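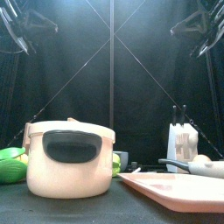 Figura 1. Puesto de dos pinzas con el menaje de juguete sobre la mesa.

Plan de compras para el puesto de manipulación a dos brazos
Memoria del proyecto de asignatura – Grupo Fandivik
22 de marzo de 2026

1. De dónde partimos

Cuando empezamos el proyecto en diciembre pensábamos, con bastante inocencia, que lo difícil sería programar los movimientos y que lo de comprar cosas se resolvería en una tarde con una hoja de cálculo. El puesto ya estaba montado, los brazos nos los cedía el laboratorio durante todo el curso y solo había que decidir en qué gastar los 2.000 euros que nos asignó el departamento para material. Al final le hemos dedicado tantas horas a esa hoja como al código, y por eso hemos querido que la memoria trate sobre todo de ella, con la esperanza de que le ahorre algún disgusto al grupo que venga después (¡ánimo!).

La tarea elegida es una cocina en miniatura: coger piezas, moverlas de sitio, poner y quitar tapas. Nos gustaba porque los objetos son baratos, se reponen con facilidad y, a la vez, son muy distintos entre sí. Una mazorca de plástico, el mango de una sartén y una bandeja plana le piden a la pinza cosas que no se parecen en nada.

2. Lo que hacía falta y lo que creíamos que hacía falta

La primera lista la hicimos de memoria y salió larguísima. Había en ella una mesa nueva, otro fondo de tela, focos regulables y hasta un carrito para guardar los juguetes. La segunda la hicimos ya sentados delante del puesto, apuntando cada vez que algo nos obligaba a parar, y se quedó en cuatro conceptos: dedos de repuesto para las pinzas, cámaras de muñeca, iluminación y menaje.

Los dedos fueron la sorpresa. Los dábamos por eternos y resultó que eran lo primero que había que planificar, sobre todo para las tapas, porque el pomo es pequeño y la punta tiene que llegar muy cerca sin golpear la superficie.

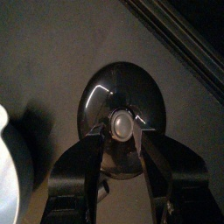
Con las tapas oscuras y brillantes se nos juntaban además dos problemas de presupuesto que habíamos tratado por separado, el agarre y la luz. Los reflejos de la lámpara se comen parte de la imagen de muñeca, y durante unas semanas estuvimos convencidos de que la solución era pagar una cámara mejor. Antes de pedirla probamos a poner un difusor de papel vegetal delante del foco, y con eso decidimos que la cámara cara podía esperar. Fue la decisión que más dinero nos liberó y la que más discutimos, todo hay que decirlo.

3. Reparto del presupuesto

Dedos de repuesto, 9 pares, proveedor Purnen: 360 euros
Cámaras de muñeca con cable y soporte, proveedor Brandomia: 360 euros
Difusores y soportes de luz: pendiente de segunda oferta
Menaje de juguete y reposición: compra por tandas, según uso
Reserva para averías: el resto

Que las dos primeras partidas coincidan es casualidad, y nos costó una corrección del tutor, que pensó que habíamos copiado la fila. Los dedos los pedimos todos de una vez porque Purnen cobra el envío por pedido. El menaje, en cambio, preferimos comprarlo poco a poco en la tienda Sala, que queda cerca de la escuela y nos deja devolver lo que no hayamos abierto.

4. Cosas que haríamos de otra manera

Pediríamos las ofertas antes de los exámenes. También mediríamos los pomos y las asas antes de escoger los juegos de cocina – nosotros elegimos por el color y por el precio – y guardaríamos una pieza de cada tipo sin estrenar, para poder comparar si más adelante cambia el modelo.

Y no dejaríamos la reserva para el final de la hoja. En la primera versión era lo que sobraba, una cantidad ridícula, y el tutor nos hizo rehacerla empezando por ahí.

5. Pendiente

Falta la segunda oferta de los difusores y confirmar con Brandomia el largo del cable, ya que el que viene de serie nos parece justo para el brazo derecho. La hoja completa, con las versiones descartadas, está en la carpeta compartida del grupo.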